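4.2 Comparing the two grippers on bin picking

The second set of trials used the bin setup. We wanted to know how much of the difference seen in the tabletop trials came from the fingers themselves and how much came from the room the arm had to work in. A bin takes away most of that room. The walls limit the angles at which the wrist can come down, and a block that ends up near a wall can often be reached from one side only.

Both grippers were run on the same KUKA arm with the same controller settings. The Dunne gripper is a parallel-jaw design with flat pads. The Emer gripper, built for this study in the Flerkbridge workshop, uses the same jaw spacing but has fingers that give slightly under side load. Mounting plates were matched so that the tool point stayed at the same distance from the wrist flange. Cable routing was left alone between gripper changes, apart from the short run below the wrist.

The sheet-metal bin was clamped to the tabletop, and its position was marked with blue tape so that it could be put back in the same place after cleaning. Rectangular blocks in red and green were used as the objects. Before each trial the operator placed the blocks from a printed layout sheet. There were 64 layouts, drawn once at random and then used for both grippers in the same order. Figure 3 shows the bin and arm with blocks on the floor.

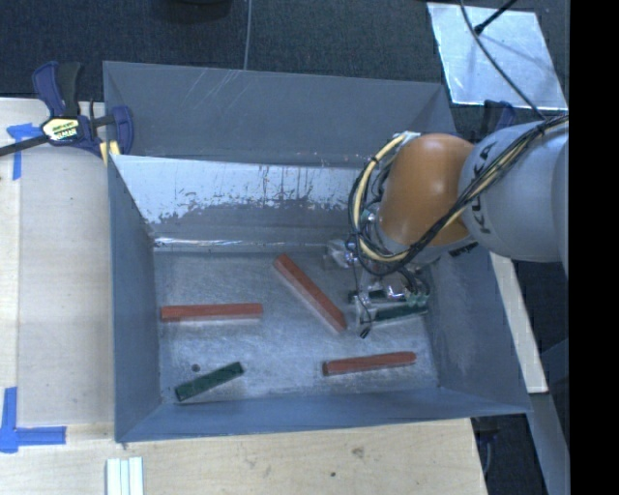
Figure 3. Bin-picking setup.

A trial ended when the bin was clear or when 30 seconds had passed without a successful grasp. A grasp was counted as successful if the block was lifted clear of the rim and stayed in the fingers until the release point. Grasps that moved a block without lifting it were logged as contacts. We did not reset a block that had been pushed against a wall, since that would have hidden one of the effects we were trying to measure.

Grasp poses came from the Sultside planner, which takes one overhead image and returns a ranked list of candidates. The planner was trained before either gripper was available and was not tuned for them. It does not model the gripper body above the fingers, so poses close to a wall were checked against a simple box model and dropped if the box touched the sheet metal. The margin in this check was the same for both grippers.

Reflections from the floor of the bin caused more trouble than we expected. The metal is scuffed, and the pale patches shift in the image as the lights change. In early runs the planner sometimes placed a candidate along the reflection of a red block instead of the block. Úna Daly fixed most of these cases by lowering the exposure and adding a color check on the candidate region. All results reported in this section were collected after that change.

Each gripper was run until it had made 1,000 grasp attempts. The first 200 attempts with each were scored by hand from video by Shahzad Lodhi, who did not have access to the log while scoring. His scores were then compared with the automatic ones. Most disagreements involved blocks that slipped as they passed the rim, and we moved the height threshold up to deal with them.

The two grippers performed much alike on blocks in the open part of the floor. They differed near the walls, where the Dunne gripper more often stopped on a force limit while the Emer fingers bent and closed. The same bending made the Emer gripper less accurate at release. Section 4.3 looks at that cost in the placing task.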